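Grenda Hall Users' Meeting
Minutes, Wednesday, back room, 7.30 pm

Present: enough for a quorum, once the two people parking had come in.
Apologies: received from the usual quarter, by text, during item 1.

1. Minutes of the last meeting
Agreed, with one correction. "The urn was condemned" should read "the urn was commended". The meeting was divided over which was the more accurate, but the correction stands.

2. Flowers and the table
Discussion opened on the bouquets, the gold vase and the general state of the flower table.

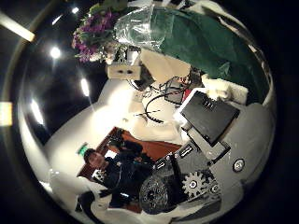
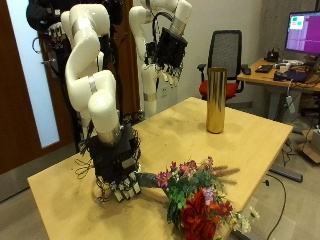 Does the arrangement have to be taken apart every time the table is wanted for something else?
There is nothing to take apart while the bouquet is lying on the table in front of the vase. Carry the bouquet and the vase to the windowsill in the passage, and put them back when the table is clear.

It was felt that the bouquet with the red flower was the more cheerful and should be the one used for the open afternoon in April. A member asked if the grasses could be thinned, as they catch on sleeves. Another member likes the grasses. Left as they are.

The gold vase was praised for its shine and criticised for its height. Being tall and slim, it takes a bouquet well enough if the stems go in together and are not poked in singly by whoever is passing. Stems to be kept wrapped until the moment of arranging. The suggestion that we buy a wider vase from Belmonte at £28 was heard politely and deferred for the third meeting running.

Plastic bags: to be folded and put in the drawer, or put in the bin. The floor of the cupboard is neither of these. The green fabric is to be folded as well. There was a short demonstration of folding, which overran.

Action: one person to do flowers each month, rota on the door. The pencil is to stay on its string.

3. Money
Balance stands at £805. The Lasura invoice for the piano tuning came to £68 and has been paid. The piano was reported to sound much the same. A query about whether we are still paying for the old noticeboard insurance will be looked into, as it was last time.

4. Heating
The radiator by the stage is hot and the one by the door is not. Trirkero have been out to look and have left a leaflet. Members who sit near the door are asked to bring a cardigan, and members who sit near the stage are asked to stop mentioning it.

It was proposed that the timer be moved forward half an hour. Carried, although the person who knows how to do it was the one voting against.

5. Kitchen
Tea towels are going home with people and not coming back. Those that do come back are not always ours, and the meeting now owns a souvenir of a lighthouse. Please check bags. The lighthouse may be collected from the hook.

The fridge will be emptied after each Wednesday session. Anything labelled will be spared for a week. The label must say what it is, as "mine" has been tried and led to correspondence.

6. Open afternoon
Doors at 2 pm. Tables to be set out beforehand, with the flower table nearest the entrance so that the vase is seen first and the radiator later. Cakes by the hatch. The quiz will be shorter than last year's, which has been described as an ordeal by people who won it.

A request for bunting was approved, provided it is not put up with the tape that took the paint off. String is available in the drawer with the folded bags.

7. Any other business
The side gate squeaks. It was pointed out that this is how we know somebody is coming. No action.

The lost property box contains one glove, a reading lamp without a plug and a very good umbrella, which four members recognised as theirs. It will be kept until one of them can describe the handle.

Meeting closed at 9.10 pm. Chairs were stacked by those who had not already gone to find their coats. Next meeting same room, same time, urn permitting.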